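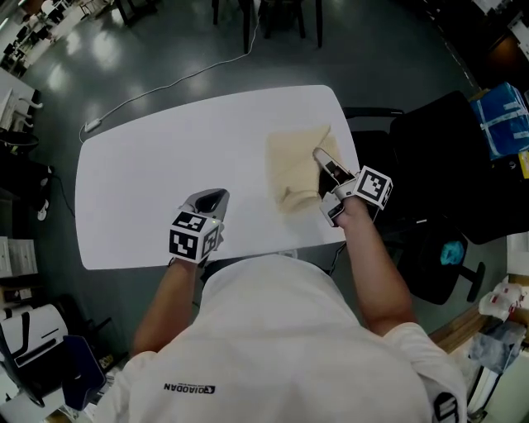 The Pimovmont robotics club has one big job this summer, and it's laundry! I've been dropping in since the spring and I still can't get over how hard it is to teach a robot to fold something my grandmother could do while yelling at the TV. The team's plan is to record people doing the folding first, with a gripper in each hand, and then train on those recordings. The white cubes on top with the black-and-white patterns are how the software keeps track of where each hand is, and the tan cloth is the sort of thing they practice on, a simple bundle on a plain white table. I got to try it and I was terrible. You lose all the feeling in your fingertips and suddenly a corner is the slipperiest thing in the world.

Zhiqiang Yin, who runs the sessions, told me the goal is 100 clean folds before school starts. "Clean" is the part everyone argues over (a rolled edge is fine with him, a flipped corner means you do it over). New members get two practice rounds and then they're on the real thing, ready or not.

All of this is headed for the Galli Cup in October, where the club will be up against 8 other teams, including Aton, who beat them last year and have been pretty smug about it ever since. Towels are in the first round. Shirts come later, and I'm told we don't talk about shirts yet.

If you want to come fold, the room opens at 9 on Saturday mornings. Bring a snack, the vending machine is still broken.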